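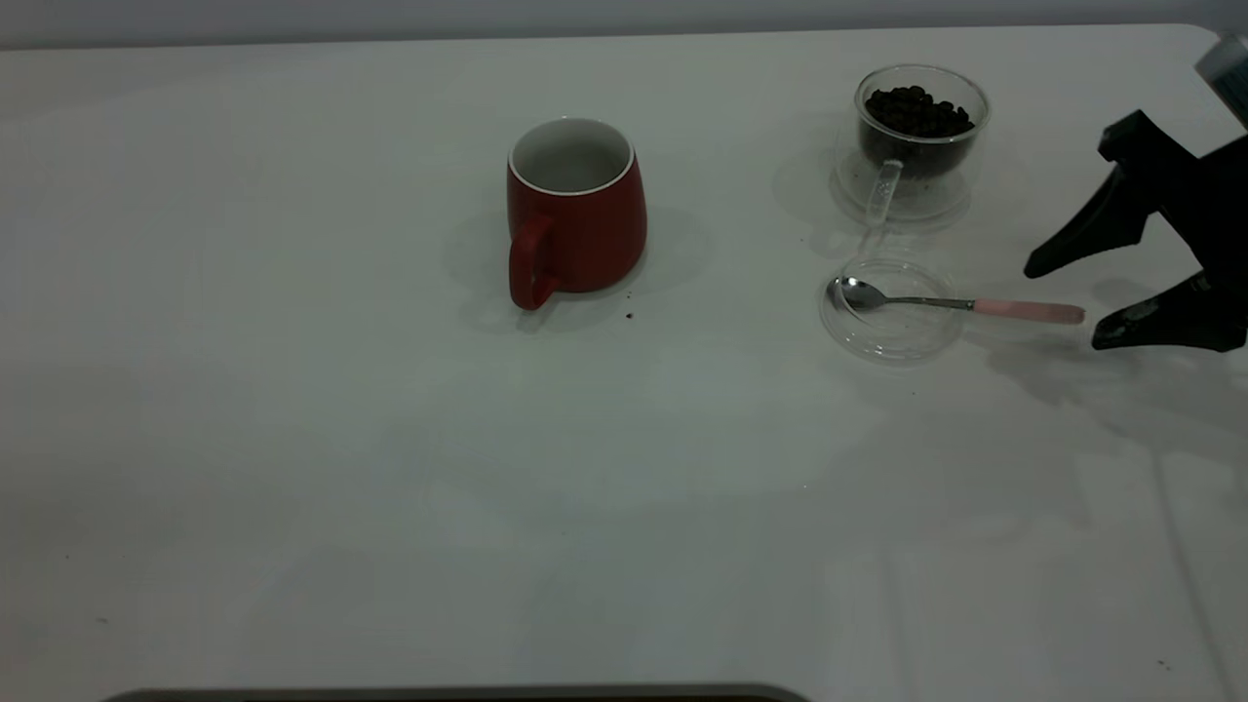 About Juniseck

Juniseck tests and repairs small robot arms for cafés, labs and teaching kitchens. We started as the service side of Geraghty, a catering equipment dealer, and became our own company after a fault we should have caught.

In February, an arm we had set up for Zitholm lost its grip signal partway through a shift. The fingers kept closing after the force limit was reached and broke a glass cup beside an operator's hand. The operator wasn't hurt. The limit had been checked at install and then never again – a worn cable let the reading drift over 3,950 cycles.

We wrote the fault up in full and sent it to every customer. Our service plan changed as well. Each arm now has its force limit tested every 300 cycles, with ordinary things like mugs, spoons and glassware. If the signal drops out, the arm stops and stays stopped until a person resets it.

Our workshop has 4 test benches. Prodska, our fault log, holds 1,034 entries, and customers can read all of them – including the ones where the mistake was ours.

Page updated 2023-10-31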